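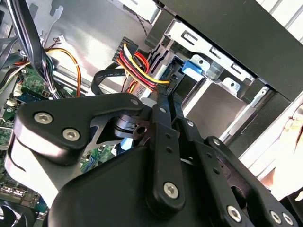
Shaohua Peng wrote to me after the last post to say that I was wasting my money, that a computer from that long ago was never going to be worth repairing, and that the sensible thing was to buy a new one and give the old one to the recycling people. He may be right. I have had the same advice from my brother and from the man in the shop at Drultton, who at least had something to sell me.

I still decided to keep it. The machine does everything I ask of it, or did until April, when it started turning itself off in the evenings. I write letters on it, do the accounts for the allotment, and keep my photographs on it. None of that has become harder work in the years I've owned it.

The price of a new one with the same amount of storage was more than I wanted to pay. I looked at the cheaper ones too. They mostly come with less room for files and would have meant buying a separate drive, plus an adaptor for my printer, plus a weekend of moving things across. I have done that move twice before and lost something each time. The first time it was a folder of recipes, and I am still without the one for my aunt's plum cake.

So I bought a second-hand power supply for £68 including postage. It came from a small seller called Matos, well wrapped, with a handwritten note saying it had been tested. The old one was a Gikent and I could find very little written about it, apart from one long forum thread in which people argued over whether the fan was meant to sound like that.

Fitting it took me most of a Sunday. Someone used to the job would be far quicker. I drew a plan of where each cable went before I unplugged any of them, and I was glad of it, as two of the plugs are close to the same shape. The screws went in a saucer. I stopped for lunch in the middle and came back to find I couldn't read one of my own labels.

It has now run for 5 evenings without turning itself off. I'm not claiming it is cured. The fault used to come and go, and there was a whole week in the spring when it behaved perfectly.

Ina asked in the comments what my limit would be. I have set it at £200 for the life of the machine from here on, and the power supply comes out of that. If the main board goes, I'll stop, and Shaohua can say he told me so.

Next job is the backup. I've been putting it off and the external drive is still in its box on the landing.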